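Category: Touring & Seasonal Pitches > Site Reviews and Questions

Anyone stayed at Ondell Lakeside? Thinking of a seasonal pitch
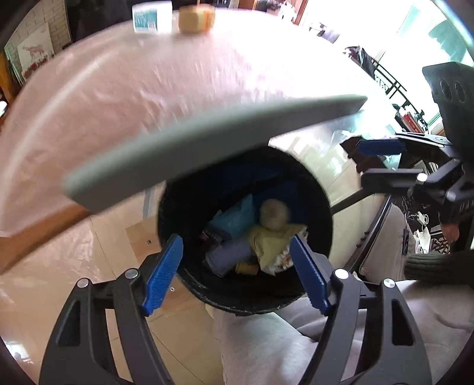
Original post

tinlid_touring
2019-07-23
We've just come back from two nights at Ondell and I'm a bit smitten! Pitched right by the reeds, herons at breakfast, and the shower block was spotless both mornings. They've got seasonal pitches coming up for next year and the price we were quoted is £1302, electric on top by meter. Is that fair for a site with a slipway? We have a little dinghy and I'd use it every weekend if I could. Would love to hear from anyone who's done a full season there.

Replies

mugwort
Lovely spot, and I'd say that's a decent price for waterside. We did a season on the top field and the only grumble was the walk to the water tap. Ask for a pitch below the hedge if you can get one, the evening sun down there is gorgeous.

gasbottle_greg
I'll be the grump. We tried it and moved to Flolter after a year. The slipway at Ondell is steep and it's shared with the fishing club, so on a match morning you're not launching anything before lunch. Flolter has its own jetty and proper hardstandings. Dearer, but we use the boat far more.

mugwort
Flolter's fine if you like neat rows and a barrier that locks at ten. Not for me! I'd take the herons.

tinlid_touring
Ha, the barrier would finish us off, we're always late on a Friday. Good to know about the match mornings though. Do they put the dates up anywhere?

pegs_and_poles
Yes, on the board by reception, and they'll email them if you ask. We've been seasonal for two years and I can only think of a handful that got in our way. Also our van is just over 40 metres from the water and we can hear the coots at night. Bliss.

gasbottle_greg
Fair enough, perhaps they've cut the matches down. It was most weekends in August when we were there. I'd still go and look at that slipway with a trailer on before paying a deposit.

tinlid_touring
Will do. We're booking another weekend in August and bringing the dinghy, so I'll report back. So excited, I've already measured up for the awning!

Related threads
Jodov awning poles, steel or fibreglass?
Psarras Farm: is the lower field boggy?
Flolter jetty fees for visitors
Leaving a van on site over winter

Contact us | Forum rules | Back to top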